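Urban Transport Technology
Lecture 6: Electric buses and the depot
Lecturer: Vibeke Hauksdóttir
Notes revised 12/10/2023

1. Why the depot matters

When a city changes from diesel to electric buses, most people think first of the vehicle. In this lecture we look at the place where the vehicle sleeps. A diesel bus is filled in a few minutes. An electric bus can need several hours at the charger, and all the buses come home at nearly the same time.

Our case is the Cronin depot, which has 106 buses. The operator, Zerkier, planned at first to charge every bus at full power on arrival. The connection to the grid could not carry this load.

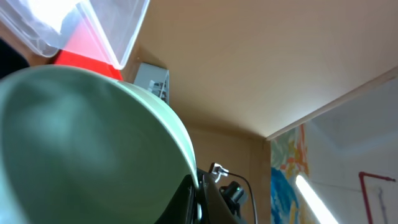 Green bowl, close view.

2. Smart charging

In smart charging a program decides which bus is charged, when, and with how much power. It must know three things: the battery level on arrival, the departure time, and the energy needed for the next day's route. Cold weather makes the last value higher, so please do not use the summer figures in the March exercise.

Terms to remember:
Peak load: the highest power which the depot takes at one moment.
Dwell time: the time a bus stands in the depot.
Opportunity charging: short charging at a stop or terminus.

3. Exercise for the seminar

A bus has a battery of 253 kWh and returns with 61 kWh. Calculate the energy to full, which is 192 kWh before losses. Then work in pairs and make a night plan for the depot with a limit of 700 kW.

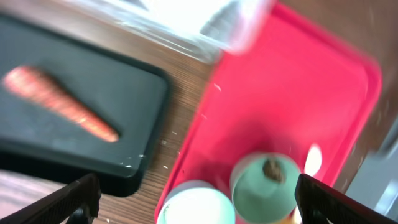
4. Reading and contact

Read the chapter by Akbari and Addo on depot planning, the first half only. Kojo Sulemana leads the seminar and will collect the night plans on paper. Questions about the calculation go to him, questions about the reading to me.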